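Re: [gas-shippers] Line pack limits on the Skarnham lateral

From: Socorro Grajales
To: gas-shippers list

On the Skarnham question from earlier in the thread:

> Does anyone know if the 4 percent imbalance band
> still applies while the Gurnell compressor is down?
> We were cashed out for March at the full penalty rate
> and our scheduler says the band was suspended. I can't
> find a notice either way.
> Apaza

The band still applies. What was suspended is the hourly limit at the Clisard receipt point, and only for shippers with firm capacity. The daily imbalance is calculated the same way it was before the outage.

The notice is on the operator's bulletin board under maintenance, not under tariffs, so it's easy to miss. It went up the same afternoon the second unit at Gurnell was taken out. Until the unit returns, firm nominations into the lateral are capped at 1,839 units a day across all shippers, and interruptible gets whatever is left. On most days in March there was nothing left.

On the cash-out, check which volume they used. We had a similar charge and found they had taken our first nomination instead of the confirmed one. We nominated 1,000, were cut by 200 in the evening cycle, and delivered 800. The statement showed us 200 short. We sent in the confirmation sheet and the penalty was reversed on the next invoice.

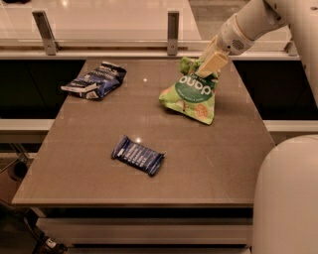
You need to file the dispute before the following month's statement closes. Send the confirmation for each day you're contesting, with the cycle marked. A monthly total won't be accepted. If your scheduler only keeps the final daily numbers, the operator can reissue the cycle reports, but ask early.

I don't have a return date for Gurnell. The last one posted has passed and the page hasn't been updated. If anyone on the Clisard side has heard something, please post it here.

Socorro

2 replies | 0 shares

Recent threads
Evening cycle deadline change
Meter corrections at Clisard
Gurnell unit 2 outage
Capacity release postings, format question

Contact the list owner | Back to top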